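Home | Projects | Reports | Staff | Contact

Filed under: Student work, Robotics, Standards and safe practice

Working Rules for a Shared Two-Arm Bench
Project report by Kenna MacLeish. Supervisor: Ewan Sutherland.

1. Purpose

The Guthrie teaching lab at Femville has one bench with two arms, and five student groups use it during term. Until August each group kept its own working notes. The notes disagreed on basic matters such as where an arm should rest between tasks and who may reach across the table. My project was to write one set of rules, compare it with the bench log, and report which rules could be checked and which could not.

The log was exported from Truston, the lab's booking and fault system. It held 1658 entries, of which 574 mentioned the position or handling of an object on the table. The remainder dealt with bookings, software and cabling and were left out.

2. Setting out the table

Calligraphy was chosen as the test layout. It combines tall, light objects with low ones, and the felt marks easily. The brush rack stands towards the wall, with four brushes hung from the crossbar, and the gridded felt mat lies in front of it. The rules for setting out are:

2.1 Tall objects go at the back. Nothing taller than the wrist may stand between the two grippers.
2.2 Hanging objects must hang clear of each other. Spare hooks are left spare.
2.3 The mat is placed before the rack, so that the rack's feet can hold its far edge.
2.4 Existing stains on a mat are recorded before the first run. A stained mat may be used, but a new mark cannot otherwise be told from an old one.
2.5 Both arms are parked to the sides before a hand enters the table area.
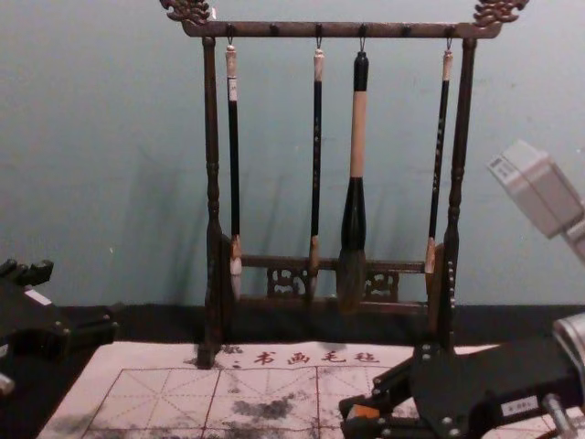 3. Rules during a run

3.1 One arm, one object. If one gripper is holding something, the other stays open and off the mat unless the task sheet names a handover.

This was the most disputed rule. Two groups argued that it slows down tidying tasks, and it does. It was kept because the log entries on dropped objects came mostly from runs in which both arms were moving near the same item. Ewan Sutherland asked for the handover exception, and the wording is his.

3.2 Open containers stay low. Anything open at the top is carried upright and at the lowest height that clears the other objects.

3.3 Pastes and inks are set down on the mat, never on the black cloth. Marks on the cloth are hard to see and get carried to the next group's work.

3.4 The rack is a no-go zone for the elbow and wrist. Only the fingers may pass the line of printed characters at the far edge of the mat, and only when a brush is the target.

3.5 The operator says "holding" aloud when a grip closes and "clear" when it opens. Botent, our logging script, has no field for this, so compliance was noted by hand.

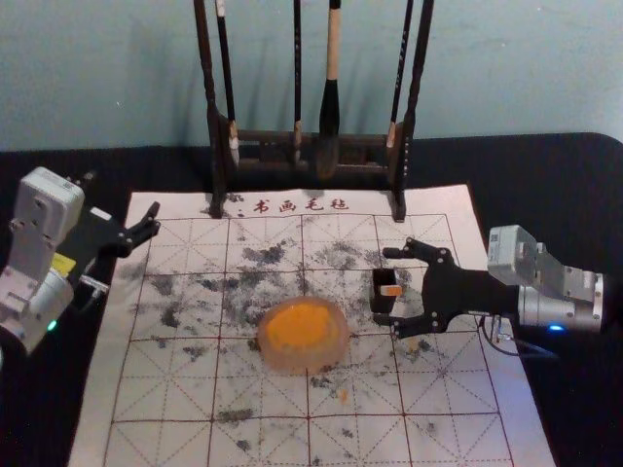

Figure 2. Rules 3.1 and 3.2 in use: right gripper holding a small black cup, left gripper open, orange paste container on the mat.

4. Which rules can be checked

Rules 2.1, 2.3 and 3.1 can be checked from a still picture. Rule 2.4 needs a dated record of the mat. Rule 3.2 can be checked only in part - a still shows whether a cup is upright, but the lowest safe height depends on the whole path. Rule 3.5 cannot be checked from pictures at all.

Two rules were dropped after trial. The first required the mat to be squared to the table edge by ruler, which took longer than most of the tasks. The second limited each run to one kind of object, and the groups ignored it.

5. Limits

The rules were written for slow movements and light objects. They do not replace the lab's risk assessment or the manufacturer's instructions, and they say nothing about emergency stops, which are covered in the induction. The log was filled in by students, and minor faults are probably under-reported.

6. Further work

Rule 3.4 should be rewritten for mats with no printed line. A task sheet template with a handover box is in draft and will be tried by the next intake.

2 comments | 2 shares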